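Chapter 4
Scale, Proportion and the Pose

In Chapter 3 you cut the parts of a figure kit from their runners, cleaned up the nub marks and fitted the body together without glue. The figure now stands, but it probably doesn't look like much. The arms hang straight, the feet point forward, and the head faces a spot on the wall. This chapter is about getting from there to a figure that looks as though it has weight.

We will use the same kit as before, the Drorkon walker from Ikby. If you are working with a different kit, the part numbers won't match but the order of work will. Readers who bought the later boxing should note that the ankle comes as part 81 and already has the ball joint attached, so you can skip the first half of Section 4.2.

What scale means on the box

Scale is a ratio. A kit marked 1/100 is built so that one inch on the model stands for 100 inches on the subject. When the subject is a machine that never existed, the ratio depends on a height given by its designers, and designers change their minds. Two kits of the same machine, both marked with the same scale, can differ by the height of a head. Measure before you plan a display with more than one figure in it.

Proportion is a separate matter. It is the size of one part compared with another on the same figure. The Drorkon has a small head, long forearms and very wide feet. Kirsty Lockwood, who built the masters for the first release, widened the feet late in the work so that the figure could stand on one leg. Some builders sand them back to the older outline. We don't advise it until you have settled on a pose.

Weight and balance

Every standing figure has a point where its weight is centered. Drop a straight line from that point to the floor. If the line lands between the feet, or inside the one foot that is down, the figure will stay up. If it lands outside, the figure will fall, or it will need a stand.

A pose can balance and still look wrong. The usual cause is the hips. Beginners bend the knees and leave the hips level – the result looks like someone sitting on a chair that isn't there. Tilt the hips first, then set the knees to match, then the ankles. Leave the arms for last. 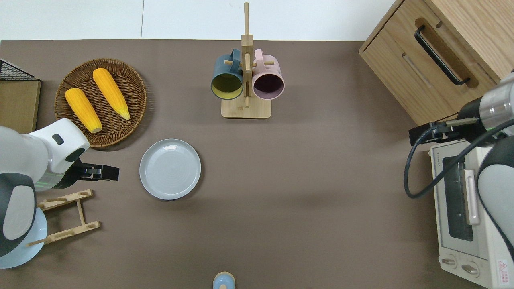 Photo: Chelsea Rowbotham

Joints that will not hold

Older kits and much-handled ones have loose joints. Brush a thin coat of clear acrylic on the ball, let it dry overnight and try it again. Two coats are usually enough. Don't use instant glue for this until you have practiced on a spare part.

Before you go on

You will need the assembled figure, a ruler, a soft pencil and a flat base. The base we use is the Vimimwood 10, but any level board will do. Section 4.1 begins with the feet.

4.1 Setting the feet

Place the figure on the base and mark the outline of both feet lightly in pencil.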